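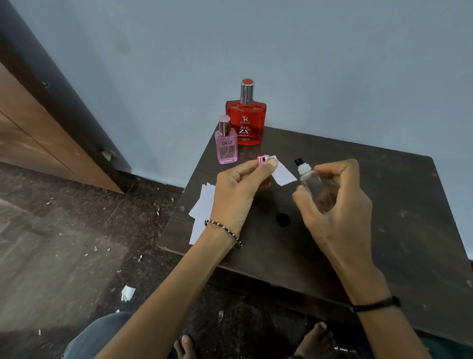 Wanted: people who doubt that expensive perfume smells better

Modik is looking for 200 adults to take part in a home smelling study this October. We test the claims that sellers of scented goods make, and we have yet to meet a claim in this business that we believed on first reading.

You have probably seen the lines yourself. "Lasts all day." "Develops on the skin." "Smells different on everyone." Some of that may be true. Much of it has never been checked by anyone who wasn't also selling the bottle. We would like to check it with ordinary noses, in ordinary homes, with the windows open or shut as you like them.

What you would be doing

We mail you a box of 10 small vials, marked with numbers only. Some hold perfumes that cost a lot. Some hold cheap ones. At least one holds something that isn't sold as perfume at all, and we won't say which until the study is over. Over three weeks you put one scent on your forearm in the morning, then fill in a short form at noon, at 4 p.m. and before bed. The form asks whether you can still smell it, whether you like it, and what you think it cost. Guessing is fine. Guessing is most of the study.

Halfway through you get a second, smaller box. Some of its vials repeat ones from the first box. If you rate the same perfume a nine one week and a three the next, don't be embarrassed. We suspect that happens a good deal more than perfume reviewers admit, and we want to see it on paper.

You will also be asked to spend two evenings at our Liang Street office in a group of eight. There you smell the same perfumes again, this time with a price on each one. Not all the prices are correct. We are telling you this now since you would work it out anyway, and our last study suggests it makes less difference than you'd hope.

Who can apply

You must be 18 or over and live close enough to get to Liang Street twice. You don't need to know anything about perfume. If you own one bottle that you got as a gift and never opened, please apply. If you own forty and can name the notes in each, please apply too, although we can only take a few of you and you may not enjoy the results.

We can't take people who:
have asthma or a skin condition made worse by scent
are pregnant
smoke every day
work for a perfume maker, store or ad agency, or live with someone who does
have lost their sense of smell in the past year, even if it has come back

Scent strips are supplied for anyone who'd prefer to keep one arm free of the stuff, but the main test has to be on skin.

Pay

You get $328 if you finish everything, paid within a month of your second evening. If you drop out after the first box, you get a third of that. There are no gift cards, no prize draws and no "exposure." You don't get to keep the vials. A previous group asked, and the answer is still no – we need them back to measure what was used.

Who is paying for this

A fair question, and one you should ask of any study like it. The money comes from subscribers to our newsletter, who number a little over 1000. No perfume company has paid for any part of the work or will see the results early. The online forms run on Utelico, who store your answers under a number and charge us for it like anybody else.

We will publish what we find, dull or not. Should the expensive perfumes turn out to last longer and please more people, we will say so, with some grumbling. We have been wrong before: our candle study set out to show that room size made no difference, and it made plenty.

How to apply

Fill in the form on our Take Part page. It asks for your age, your zip code, any allergies and the last scented product you bought. Please answer that last one truthfully. Dish soap counts.

If you are picked, you'll get a short phone call and a smell test by mail before the first box goes out. The test is a scratch card and takes five minutes. Places are filled in the order that people pass it. We can't reply to everyone who applies, but we delete the details of anyone we don't use once the study starts.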